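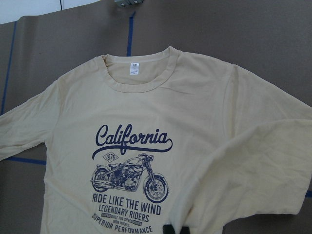
Bringing a shirt to the Kovalen open day -- any tips?

Vlachopoulos
Hi all! My son and I are signed up for the folding demonstration at Kovalen in October, and the letter says guests may bring a T-shirt for the robot to try. Does it matter what kind? He has his heart set on a big hockey jersey, bless him.

Sang-wook Won
Oh, you'll have a lovely time! We went on 13/06/2024 and stayed around 2 hours. A simple one with long sleeves is fine, like the cream California motorcycle shirt -- they lay it face up on the brown table with the blue tape, and the sleeves are the part everyone leans in to watch. I'd save the jersey and ask the staff when you get there, they were very patient with my five hundred questions.

Skider
no buttons. parking is behind the building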